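Speaker notes: "Tape, torque and a missed contact: a gripper fault on a two-arm cell"
Session slot: 2024-06-13, applied automation track

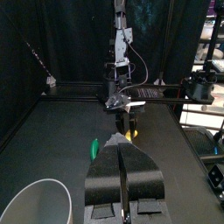

Slide 1. Opening

Give the title, then go straight to the fault. The talk covers one failure on one cell: the left arm closed on the right arm's finger and kept closing. No injury. One cracked finger mount, one gripper motor replaced.

State the scope. Arm selection and the learning side are out. If asked, refer to the Kistetti project report.

Slide 2. The task

Two arms, one table. One arm picks a piece of plastic fruit or veg, hands it to the other, and the second arm puts it in a bowl. The operator leads both arms through a pair of input handles. Zatelora supplied the cell, we wrote the handover routine.

Point out that the fingertips have to come close together during every handover. The routine has no version in which they stay well apart.

Slide 3. What happened

Read the sequence slowly, people lose track here.

Receiving arm approaches. Giving arm releases early and the object drops. Receiving arm goes on closing, as commanded. Its fingers meet the giving arm's finger at an angle. The controller sees a width greater than zero and a rising motor current, and reports "object held".

The giving arm then retracts on schedule. Both arms pull.

Slide 4. Why the check passed

The grasp check used two conditions: finger gap above a minimum, current above a threshold. A finger trapped between fingers meets both. So does a fold of tape.

Show the current trace. Threshold was 900 mA. The trace crosses it and stays there. There is no dip of the kind we normally get when a soft object settles. We had that information in the log and did not use it.

Slide 5. The tape

Expect questions on this. Tape was added to the fingertips in February for grip on glossy objects. It works. It also wears, and a worn edge can lift and catch.

After the fault we took the tape off the damaged gripper and found a raised edge on the side that had made contact. We cannot show that it caused the jam. It probably made it harder for the fingers to slide free.

The tape was never entered on the drawing, so the collision model still had bare fingers. The error is small in thickness and matters at the tip.

Slide 6. The stop

Operator pressed the stop. Motor power was removed and the fingers stayed locked, as the gearbox does not back-drive easily. Releasing them took a hex key and two people.

Pause here. The stop worked as designed. Our written procedure said nothing about what to do with two arms locked together under load.

Slide 7. Changes made

Handover now needs a confirmed grasp from the receiving side before the giver opens.
Retract is blocked if both grippers report "held" after the giver has been told to open.
Current limit during closing is lowered, with a time limit on stall.
Tape is a listed part with a change interval of 2,000 cycles.
Release procedure is printed and kept at the cell.

Slide 8. Still open

The Wiegand force sensor fits the wrist but adds length, and reach at the far side of the table is already poor. Arkness is looking at a thinner unit. No date.

The lower current limit drops heavier objects more often. We accept that for now.

Close on the current trace from slide 4 and leave it up during questions. Spare slide after this has the wiring for the stop circuit, show only if asked.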